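Kioko Reader's Guide, Section 3: Bookmarks, Sleep Timer and Playback Speed

Kioko remembers where you stopped listening, within reason. The rest of this section covers the reason.

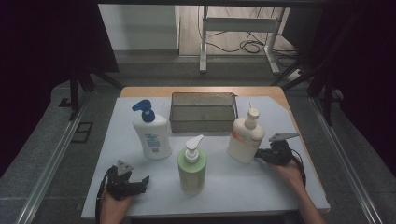
Before you start, open a book and let it finish downloading. Bookmarks placed in a half-downloaded title have a habit of drifting into the next chapter and spoiling the murder.

To set a bookmark

1. Tap the ribbon at the top of the player.
2. Type a note, up to 82 characters. Anything longer is a review and belongs under My Reviews.
3. Tap Keep. The ribbon turns solid.

Note: Bookmarks are tied to the narrator. If you swap the Archie Buchanan recording for the Bronwyn Ruddock one, your bookmarks stay behind with Archie.

To set the sleep timer

1. Tap the moon.
2. Choose a number of minutes, or End of Chapter.
3. Put the phone face down and close your eyes.

Caution: End of Chapter means the end of the chapter. Chapter 41 of "The Salt Ledger" runs well past two in the morning if you start it at midnight, and we still get letters.

To change the speed

1. Press and hold the play button until the dial appears.
2. Drag right for faster, left for slower.
3. Tap Keep for This Book or Keep for All Books. Choose carefully before opening poetry.

Note: Above double speed, the pause between sentences is trimmed as well. Comic novels suffer most. To put the pauses back, turn off Tight Gaps in Settings.

If the player shows error 1482, sign out and sign in again. Your place is saved. Your unsaved notes are gone, including the clever one.

Litholm Audio | Contact Support | © Litholm | Back to top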